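Milan Verbruggen was still finding his keys when the first students turned up at Pramivdale. The robotics club meets there after school, in what used to be a sewing room, and it has grown from 3 members to a full roster in two years.

Verbruggen teaches maths and looks after the club with Feng-yi Chiang, a former student who came back to help. "I sign the forms," he said. "Feng-yi knows how the arms work."

This year's project is called Lusow. The students are programming two arms to set out a drink: coaster down, cup on top, nothing knocked over. They will enter it in the Ukevetti schools challenge in January.

Hok-lam Lau, who is in Year 11, writes most of the motion code. He said the cup was harder than he expected.

"If you close the gripper too far, the cup folds," he said. "If you don't close it enough, it slides out on the way across. We had a number that worked, then we bought different cups."

The club has a budget of $4,000 for the year and has spent $2,095 of it, mostly on power supplies and grippers. Chiang said she would like to keep the rest for travel.

Her other worry is the two arms reaching for the same spot. The students have written a rule that makes one wait until the other has cleared the centre of the table -- it is slow, but she is happy with slow for now.
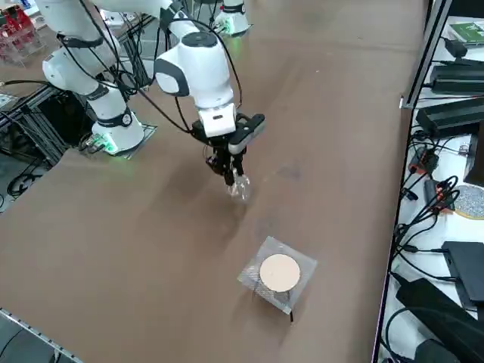 The gripper holding a clear plastic cup, with the coaster on its plastic sheet.

Chi-keung Chou joined last term and keeps the log book. Every run goes in, including the bad ones. "I didn't know any programming," she said. "I wrote down what everyone else did and after a while I could read it."

Asked whether Lusow would be ready in time, Verbruggen said the coaster part would be. Lau said he wanted another month on the cup.

Comments (3)

Yung-ching Chiang: Good on you all. Do the organisers supply the cups or do you bring your own?

H. Lau: We bring our own. Same brand every time now.

PeteM: My daughter starts in Year 7 next year, is the club open to juniors?

Contact the newsletter | Copyright Pramivdale | Back to top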